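Rikdale Linen Room: progress report to the Plenton Fund
Prepared by Marloes Koster, for April

Geert asked for fewer adjectives and more cloth this time, so I'll start with the cloth. 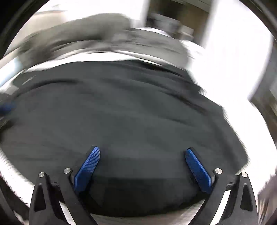 We began the month with 2361 pieces folded, labelled and on a shelf where a person of ordinary height can reach them. We finished it on 3309. The remaining heap has been moved to the far bench, where it looks smaller, and I'd ask you not to visit until that's true.

The dark greys were the slow part. Every large grey cloth looks like every other large grey cloth until you try to stack them, at which point you learn there are 7 sizes and that the old labels recognise four. Anum Swati has written new ones. Lies Leemans has rewritten the ones Anum wrote in green, a colour that can't be read under our lights.

Folding is now done in thirds, lengthwise first. The previous method was a matter of personal conscience. Zhenhua Ye tried a sample of 100 both ways and the thirds sat flatter on the shelf, so the debate is closed, apart from at lunch.

Spending: the shelving from Van Rooij came in under budget and one bracket short. The bracket has been promised. The money left on that line is $7, and I'd like to carry it forward, if the form allows such a thing.

Still to do: the tablecloths, the torn pile, and a decision on whether the torn pile is rags or "heritage". Trotent will collect rags. They've been quite clear that they don't collect heritage.

Next report in June, with the shelf list attached.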